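Home | Ask | Browse | Sign in
Search Plendwood Help

Pull strip came off crooked, is the bottle still OK to keep?

Moved to Drokunthorpe in December and I buy cleaning vinegar in the big bottles now. Every time I try to pull the plastic strip under the cap, I get half of it and then it snaps! I've tried nails, teeth (I know), and a butter knife. What are you all doing? And does a ragged ring mean it won't keep?

ignacio_ridgeway

Ruth Tello
Go slow and pull sideways, following the ring. I used to yank straight down and snapped every one. If there's only a stub left, grab it with small pliers and keep the same sideways pull going.

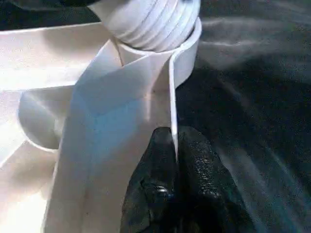 White strip hanging from the ring under a ribbed white top.

As for keeping, a ragged ring won't matter as long as the cap itself screws down snug. I buy the 1000 ml size and mine lives under the sink – cap tight, upright, away from the stove. I pour what I need into a little spray bottle so the big one isn't open all the time.

puma937
scissors. done in 8 seconds

Tindel
Scissors work but please cut away from your hand, I've got a scar from doing it the other way. Also run the cap under warm water if it's sticky, and wipe the threads before you close it – dried gunk is why mine used to leak.

Related
Cloudy stuff floating in vinegar
Getting labels off glass jars
Best way to store refill bottles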